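Setting Up the Push-to-Target Task with the Akau Kit

Published July 8, 2019
Filed under: Tutorials, Manipulation

The Akau kit from Enness is sold as an add-on for labs that already own an arm and a gripper. It contains a red cube, a marker, a calibration card and a license for the Pisis task software. The whiteboard, the depth camera and the arm are supplied by the user. This tutorial covers the push task, in which the arm moves the cube into a circle drawn on the board. Software version 18 or later is required.
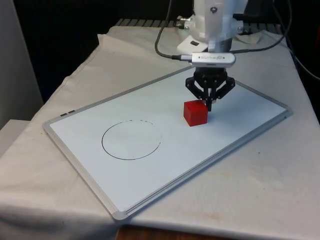
Reading time: 4 min

Before you start

Install Pisis on the control computer and confirm that it can read both the arm and the camera. The arm driver must be running before Pisis is opened. If the order is reversed, the software loads in playback mode and the Record button stays gray.

Step 1. Place the board

Lay the whiteboard flat within reach of the arm. It does not need to be square to the base. In the setup used for this page it sits diagonally on a cloth-covered table, and Pisis handles the angle during calibration. Press on each corner in turn. A board that rocks will give bad height readings.

Step 2. Draw the target

Draw a circle in thin black marker, several cube widths across. Freehand is acceptable. The detector fits an ellipse to whatever line it finds and tolerates gaps, so a circle with a faint or dashed stretch along the top does not have to be redrawn. Keep the inside of the circle free of other marks.

Step 3. Mount the camera and route the cables

Fix the camera across the wrist, above the gripper, with the lens side facing out. Plug the cable into the end of the module and leave a loop long enough for full wrist rotation. Run the joints through their range once by hand at low speed and watch the loop. It should never pull tight or drop below the fingers.

Step 4. Calibrate

Put the calibration card on the board and select Calibrate > Surface. The routine takes 21 poses. Accept the result if the reported error is under 10 units. Otherwise wipe the card, check the camera mount for play and run it again. Remove the card when done.

Step 5. Position the fingertip

Set the cube on the board outside the circle. Open the gripper and lower it until one finger is beside the cube, on the side opposite the direction of travel. The finger should reach below the top face of the cube without pressing on the board. The cube is pushed, so the gripper stays open for the whole run.

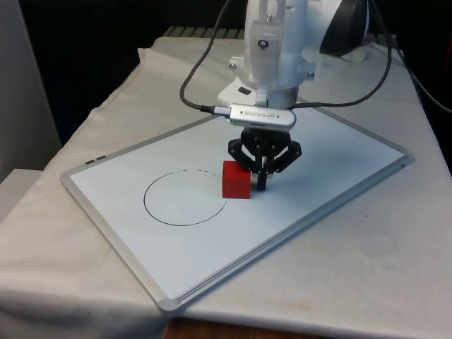 Step 6. Run and record

Press Record, then Start. Pisis writes one file per attempt and marks it as a success when the whole cube is inside the fitted ellipse. Partial overlap is logged as a miss. To change this, edit the overlap value under Task > Scoring.

Price and alternatives

The kit costs $388 with a one-year license. The Gaillard task pack covers similar ground and includes a printed board, but its target cannot be moved or resized. Replacement cubes for the Akau kit have been sold separately since May.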